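Stolen bikes on their way home after Latside police operation

Latside Police have recovered 271 stolen bicycles in a three-week operation, and owners are already getting them back!

Officers searched lock-ups and a rented unit in the Stokusberg district during April, after a run of thefts from station racks and shared hallways. Three people have been arrested on suspicion of handling stolen goods and released on bail while enquiries continue.

"This is a brilliant result for everyone who took the trouble to report a theft," said Inspector Kendra Lavoie, who led the operation. "People sent us frame numbers, old receipts, even holiday snaps with the bike in the background – and so many of those details helped us make a match."

Roughly 20 owners have been traced so far, including a Gimow family who lost four bikes in one night. Checks on the rest carry on daily, and the team is keen to hear from anyone who never got round to making a report.
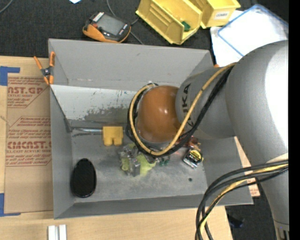

How to claim your bike

Call the property desk on extension 2089, between 9am and 4pm, and have your frame number ready if you know it. A clear photo or proof of purchase will do as well. Please don't come to the station until you have been given a viewing time.

Free frame marking will be on offer outside the Brandão market hall next month, from 10am until 2pm. Bring any bike, scooter or child's trailer – you are all very welcome.

Ends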